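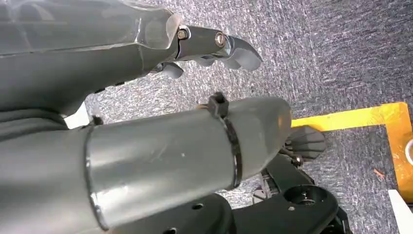

Will the new shelter take people who arrive after midnight, one reader from Skidero asks, and must they show an identity card at the door? We have received many letters like this one after the meeting on Fri 3 June, so we collected the most common questions on this page. The answers are valid for the family shelter at Vikosthorpe only.

Where will the shelter be?
It will be in the former school building in Vikosthorpe, on the side of the river where the bus from Skidero stops. The town bought the building last year. The entrance will be from the parking lot and not from the main street, so that families can come and go more quietly.

Who can stay there?
Parents or guardians with children under 18, and pregnant women. Single adults are not accepted, but the night shelter in Løken stays open as before, with the same number of beds. If a family has a grown son or daughter who depends on their care, please say this on the phone and the staff will look at the situation.

Can a family come late at night?
Yes. The door will be staffed day and night. It is better to call first, but a family who comes without calling will be let in to the waiting room, and the staff will search for a place.

Do we need an identity card?
Not for the first night. During the first week the staff will help you to get the missing papers. A child's birth certificate is useful if you have it with you.

How long can a family stay?
The normal stay is up to 20 weeks. After the first 5 weeks there is a meeting with a housing adviser, and this meeting is required. A longer stay is possible when an apartment has been promised but is not ready yet.

Does it cost anything?
No. Meals, laundry and the bus card for school children are free too.

Can the children keep their school?
Yes, this is their right and it does not change with the address. For schools in Løken there will be a morning bus. For other schools, please ask for a travel form in the office.

Are pets allowed?
Dogs and cats cannot sleep in the family rooms. The town has an agreement with the kennel Nurkesska for a free place, at present for 8 animals. You may visit your pet in the afternoon.

I live near the building. How will I be informed?
A letter was sent to all homes within 500 yards. If you live inside this distance and did not receive it, the town hall will give you a copy. There is also a phone number for neighbors, which is answered at night – it is printed on the back of the letter.

Will there be more traffic?
We expect a little more in the morning. Deliveries will come only between breakfast and lunch, and trucks must use the north gate.

When does it open?
The plan is January. The work on the heating must be approved before anybody can move in, and we do not have the date for this inspection yet.

Can I give clothes or furniture?
Please wait with this. There is no storage room before the opening. A list of needed things – mostly winter shoes and bedding, we think – will be put on this page in the fall.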